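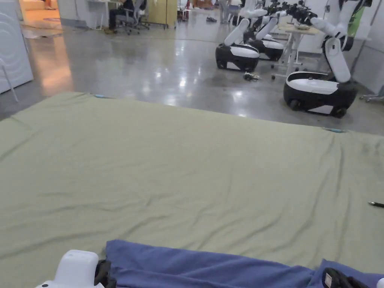

Subject: Re: [Skirkell-list] Whose was the Prantl treaty?

Mansa Gyamfi wrote on Sat 22 April:
> The minister in Jirville has now told a dinner that the river
> treaty was "drafted wholly by our side". Jiltard's embassy has
> sent a protest note. Does anyone have the early drafts?

Mansa, what a lovely thing to wake up to! I have two of the early drafts and they're a joy to read side by side (well, if you like fishing rights, and I do). Article 6 is plainly Jiltard's wording, right down to the odd phrase about "waters held in friendship", but the preamble is Jirville's from start to finish. So the minister is half right, and so is the embassy!

The Prantl archive has the delegates' letters too, 63 of them, and they let you read them at the desk if you write ahead. I'm going later in April and would love company. Shall I ask for a second seat?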